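Voltlow garment steamer, four months in
By Thandeka Engelbrecht
2024-08-29

I bought the Voltlow after my old Cumitz iron started spitting brown water on everything, and I've hardly touched an ironing board from then on. I love this thing! It's a small handheld steamer with a fold-down handle, and it's ready in 45 seconds, so I can plug it in, brush my teeth and come back to steam.

Cotton shirts take two passes, linen takes more patience (and a full tank), and anything with a bit of stretch just relaxes. I do pants flat on the bed more often than on a hanger, with the steamer held level and moving slowly from the waistband down.

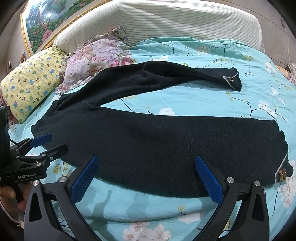 Does it leak when you tilt it?
Only if you fill it past the line, and then you get a few drips from the front vents. I stop a little short and it behaves.

The tank gives me about 13 minutes of steam — plenty for a work week of tops. The cord is generous too. My sister has the Noonan, and hers is lighter in the hand, but you have to hold the trigger down the whole time and my thumb gave up halfway through a dress. The Voltlow has a lock. Bliss.

It's also the reason my bedding looks half decent these days. I run it over the duvet cover and pillowcases once they're on the bed, ruffles included, and don't chase every crease. 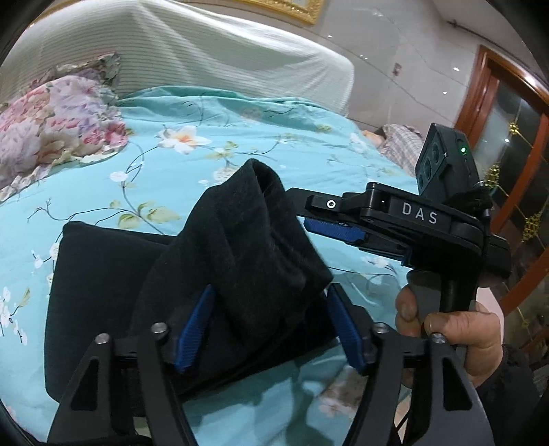 What I'd change

The water cap is fiddly with damp fingers, and the travel pouch is too tight to close over the cord. It won't put a sharp crease in dress pants either, so keep an iron if you need one.

Score: 4 out of 5, and I'd buy it again tomorrow.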